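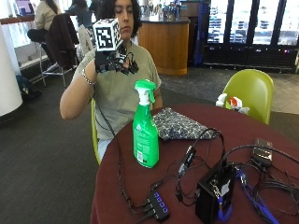
Slide 1. Hi everybody, I'm Ljubica Kadrić, and I look after the pose pipeline at Siltberg – the bit of software that takes hand tracking from a few cameras and a glove and makes it agree with itself. We call it Trirkico. The white cube on top of the hand is what I'll talk about for the first half: the blocky code on each face is a fiducial marker, and the pose of the cube gives us the pose of the hand. (Ask who has used markers before. Wait for hands!)

Slide 2. Easy part first. Detect corners, solve for pose, done, right? Well, when the solver gets only one face it can flip between two answers, and the wrist jumps. Marius Chiriac fixed that in February by solving both visible faces as one rigid body. Our worst recording went from 207 flips to 4. Pause here, let them read the plot.
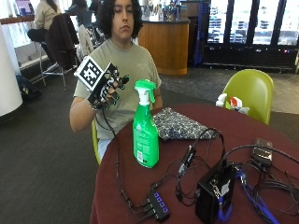

Fixed camera view: cube tilted, glove hand raised.

Slide 3. Time sync, my favorite headache. The glove and the cameras each have their own clock, so we resample everything onto one timeline and fit the offset from fast hand motion. Don't go down the filter rabbit hole, point them to the backup slides.

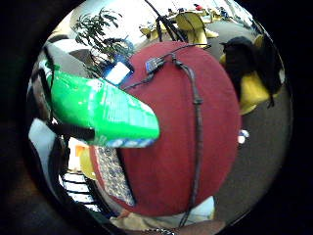
The offset drifts too, so we refit it every 2000 samples. I tried doing it once per session and the fingertips lagged the palm by the end – embarrassing demo, tell the story if there's time.

Slide 4. Wide lenses. We swapped the pinhole model for a proper fisheye one, and I should've done it way sooner. Straight lines really matter to a pinhole solver!
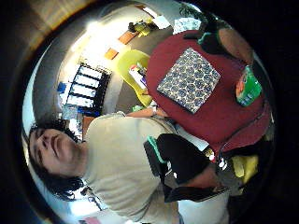
Calibration now lives in its own little tool, Peritz, and it refuses to save if the residuals near the rim look bad. People complain about it. I like it.

Slide 5. What's next: streaming the fused poses into the Sison planner. Thank Marius, then questions.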